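Kullau Lantern Night: where we are with your grant

Hi all, it's Dirceu Fontes again with the spring update on the money you gave us back in April. Sorry it's a bit long, there's been a lot going on!

The stalls

We have 18 food and craft stalls signed up, which beats last year already. Rizk Bakery is doing the hot drinks again (yes, the cardamom ones) and has promised us all of its takings from the first hour. Clideck is lending us the stage and the sound system for free, so the line you saw for stage rental has moved over to lighting.

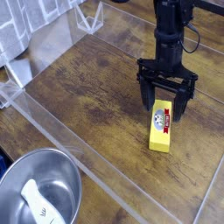
Ticket sales

Early tickets went on sale at 9 a.m. and we'd sold 181 by lunch. I really didn't expect that. Most were family tickets, so we'll need a bigger kids' area than the one on the plan I sent you. I'm talking to the parks office about using the lower lawn as well.
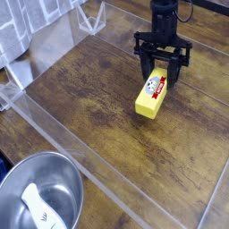
Yellow block held in the gripper.

Where the money goes

Your grant has paid for the site permit, the insurance and the deposit on the lanterns. Everything we raise on the night still gets split between the 2 charities we agreed on, the food pantry and the hospice. Zaltora has offered to match the bucket collection, but I don't have that in writing yet, so please leave it out of your newsletter for now.
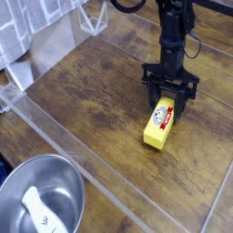
What's next

Parking is my big worry. The school lot holds more than 2 hundred cars but we only get it after 5 p.m., and the stall folks need to unload way before that. I'll send the new site map as soon as the lawn is settled.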